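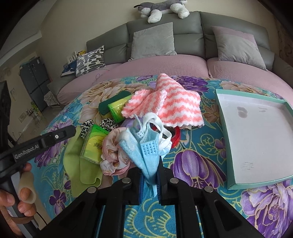 2 min read

GenRobot.AI hand gripper, used in pairs: review

We have had the GenRobot.AI grippers at Barnstead since January. The work is sorting small household goods into shallow trays, and the sessions become training data for a sorting arm. I've logged 30 sessions, so this is a worker's view.

The jaws are the best part. They take hold of thin, floppy things such as a face mask by a narrow fold, and the ribbed pads give you more grip than the flat ones on our old Jurkau pair. Scrunchies are fine too. Tissue packs need a slower approach.

The job itself has changed. On the packing line I was paid by the tray and nobody watched my wrists. Now the wage is hourly, the pace is slower, and Nneka Shehu goes over the recordings with us on Tuesday. Bad grasps get repeated. I like that more than I expected, but two people moved back to the line — they found it dull.
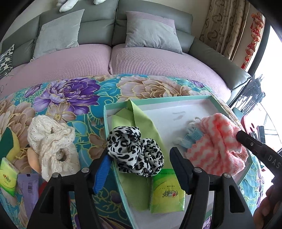 Sorting at the tray, with two grippers

Weak points: the handle gets tiring after an hour, and we now stop for 14 minutes between blocks. Gisela Rieger, our shift lead, had to ask twice for that. Small hands will want finger covers. The manual says nothing on cleaning the pads.

What happens to our jobs once the arm is running has not been answered in writing. As a tool, I'd buy the pair again. Four out of five.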